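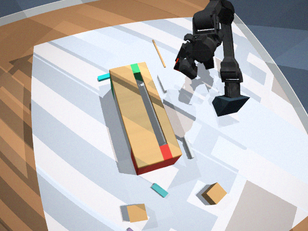

Unit 3: Light, shadow and the shape of things

Read these notes before the September studio session. Bring a soft pencil, a kneaded eraser and the gray paper from the supply list.

Where shadows come from

A shadow is an area that gets less light than what surrounds it. It is rarely without any light at all. Outdoors, the sky fills in shadows with a weak blue light. Indoors, walls and ceilings do the same job, and a shadow near a red wall will pick up some red.

We use two words for the parts of a shadow. The umbra is the part where the light source is fully blocked. The penumbra is the softer edge where the source is only partly blocked. A small or distant source gives a thin penumbra and a hard edge. A large source close by, such as a window, gives a wide one. The sun looks small in the sky, so its shadows are fairly crisp near the object and get softer farther away.

Form shadow and cast shadow

A form shadow is on the object, on the side turned away from the light. A cast shadow falls on something else. Beginners tend to draw both with the same edge. On a rounded object the form shadow changes slowly, while the cast shadow usually has a clearer border, sharpest where the object touches the ground.

Cast shadows also follow the surface they land on. A straight pole throws a straight shadow on a flat floor, but the shadow bends where it meets a wall and breaks into steps on a staircase.

Length and angle

With the light at 45 degrees above level ground, an upright object and its shadow are the same length. Lower the light and the shadow grows. Raise it and the shadow shrinks. Sketch all three cases in the margin before you go on.

Exercise

Stand a mug or a small carton on a sheet of paper next to one lamp, with the other lights off. Draw the outline of the cast shadow. Move the lamp farther back at the same height and draw it again on the same sheet. Mark where the edge is hard and where it goes soft — use a dotted line for the soft part.

Label both outlines and write a short paragraph on what changed. Hand the sheet to Úna Brennan at the start of the session. Oisín Ó Dálaigh has spare lamps for anyone who needs one.

Next unit: reflected light and local color.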